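Startseite Projekte Berichte Termine Kontakt
Suchbegriff eingeben Suchen

Zwischenbericht Aufenthaltsraum Tivolgate
Dezember, von Nives Serra

Der Zuschuss für die Ausstattung des Aufenthaltsraums beträgt 556 Euro. Davon wurden bisher der nierenförmige weiße Tisch und die Tischdekoration bezahlt. Der Tisch steht, die Aufteilung der Gegenstände darauf wird noch erprobt. 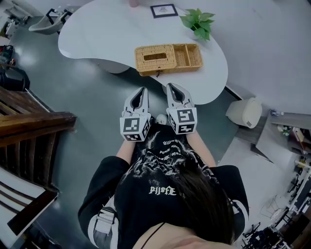

Die Lieferung von Ollska kam mit rund zwei Wochen Verspätung. Beanstandet wurde nichts. Josiane Caron hat die Belege geprüft und abgelegt, Kopien gehen mit dem Schlussbericht an Sie.

Für Taschentücher und Kleinteile haben wir eine geflochtene Box mit Deckelschlitz angeschafft. Sie soll die Pappschachteln ersetzen, die bisher auf der Fensterbank lagen.
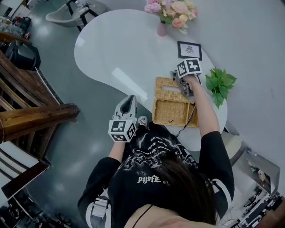
Geflochtene Taschentuchbox und Kunstblumen auf dem neuen Tisch

Stand der Arbeiten

1. Box: Die Fächer neben dem Taschentuchfach sind für Stifte und Notizzettel vorgesehen. Der Platz nahe der vorderen Tischkante ist vom Sitzplatz aus gut erreichbar. Ob er bleibt, entscheidet Emilian Roman nach der Probezeit.
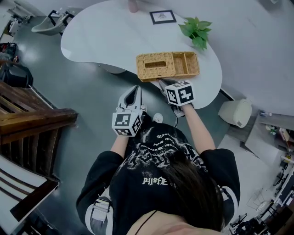
2. Dekoration: Kunstblumen in einer rosa Vase, dazu ein kleines Bild mit schwarzem Rahmen und weißem Passepartout. Das Motiv ist ein stilisierter Vogel mit ausgebreiteten Flügeln. Eine Aufhängung an der Wand ist beantragt, bis dahin liegt das Bild auf dem Tisch.
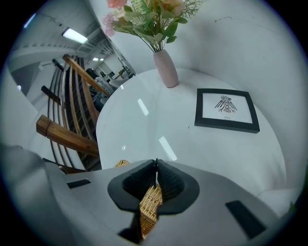
3. Offene Punkte: Das Angebot von Wendham für die Leselampe steht aus. Odette Hoarau fragt im Januar nach. Der Restbetrag bleibt bis dahin gesperrt.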